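Plirosach Neighborhood Merchants – Minutes of the December Signage Meeting
Town side room, 6:30 p.m. 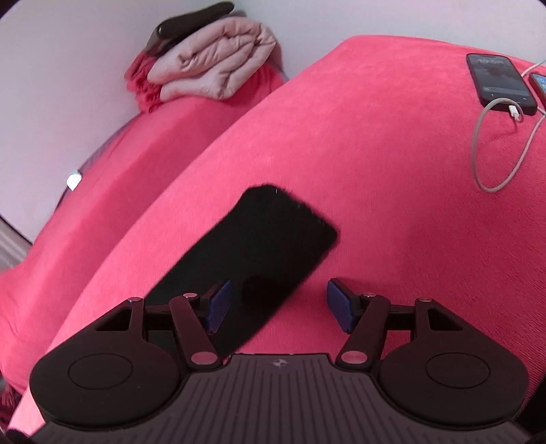 Black linkage arms with round pivot caps.

Willy Van Dijk in the chair. Minutes of the previous meeting were approved with one spelling fixed (Sullora has two l's).

1. Window lettering and hanging signs
Great news to start! The Sullora Street hanging signs are all approved, and the bakery's went up last week. Willy passed the color samples around again and the dark green won easily – it reads well from across the street, even at dusk. Members who still want their name in cream instead of white should tell Willy before the order goes in.

2. Quotes for the sidewalk boards
Two quotes came in. Brundance asked $433 for the set, with printing on both sides. Van den Broek asked $270, printed on one side only, and the customer picks up. There was a lively discussion, and a lot of love for the rounded tops on the Brundance boards. Van den Broek will be asked what a second printed side would add. Decision held over until we have that price.

3. Banner across the square
The spring market banner is a go! The new wording drops the phone number and makes the opening hours much bigger, which everyone liked. The eyelets on the old one tore out in the wind, so we are asking for a reinforced hem this time. The flower shop kindly offered its ladder and a pair of strong arms.

4. City sign rules
Boards must leave the walkway clear and come in at closing time. Permit forms are at the front desk of the library. So far 15 shops have handed theirs in – wonderful response – and 2 came back for a missing signature. The shoe store asked whether a lit sign needs its own form. Yes, it does.

5. Any other business
The shared parking arrow by the pharmacy points the wrong way again. Willy will turn it and tighten the bolt.

Actions
Willy: call Van den Broek, send the color order, fix the arrow.
All: banner wording comments by email, please.

Meeting closed at 7:50 p.m. Next meeting in January, same room.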